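27 August 2020

Dye bath notes, madder on wool. Mordanted the Drotville skeins overnight in alum, 94 g to the batch, then into the pot at a low heat. Naledi kept the lid off.

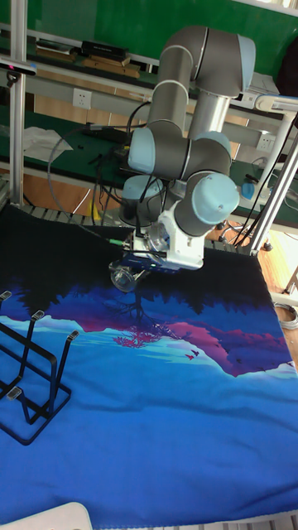
Bench with the printed cloth on.

Colour came up more orange than the May batch. Sherif thinks the water is harder now. I'd sooner blame the madder, as we changed to the Duvach sack halfway through.

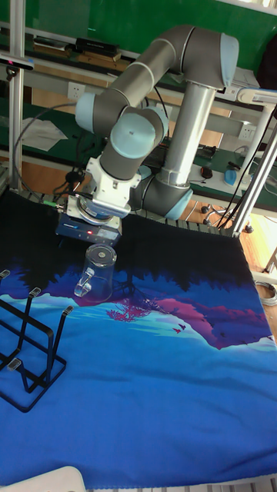

Second pot held for 30 minutes longer and gave a browner red. Rinsed both until clear. Skein 367 is patchy near the tie, too tight again. Use looser figure-of-eight ties next time. 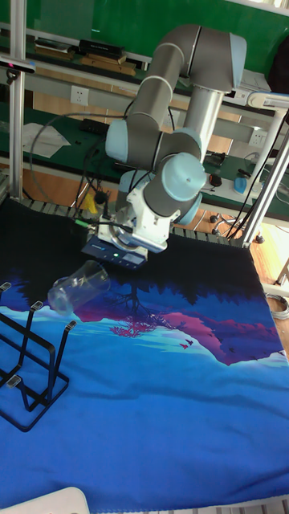 Still to do: wash test on both reds, label the offcuts, ask Adel if any of the old sack is left.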